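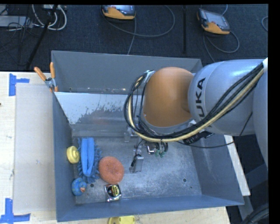
Grauer Metallbehälter auf heller Holztischplatte

Von: Friederike Reuter
An: Eigentümerliste Miltum
Datum: 5. November 2021
Betreff: Re: Vermietung der Halle im Erdgeschoss

Hallo zusammen,

Efe Igwe schrieb:
> Weiß jemand, ob der Vertrag für die Halle schon unterschrieben ist?
> Im August hieß es, Noline übernimmt ab dem neuen Jahr. Ich möchte
> meine Wohnung im 2. Stock verkaufen, und die Interessenten fragen
> danach. Stimmt die Fläche von 112 m² noch?

Unterschrieben ist noch nichts. Die Hausverwaltung Lalstead hat mir gestern den Entwurf geschickt: Laufzeit 12 Monate, danach Verlängerung möglich, Kaltmiete 2000 Euro. Die 112 m² stimmen, der Kellerraum kommt extra dazu und steht auch so in der Teilungserklärung.

Offen sind noch zwei Punkte – die Nebenkosten für den Hof und die Frage, wer das Tor wartet. Rongrong Dong klärt beides mit Lalstead.

Efe, deinen Interessenten kannst du das Protokoll der letzten Versammlung geben. Den Entwurf bitte noch nicht weiterreichen.

Wer Anmerkungen zum Vertrag hat, schreibt bitte direkt an mich und nicht an die ganze Liste.

Viele Grüße
Friederike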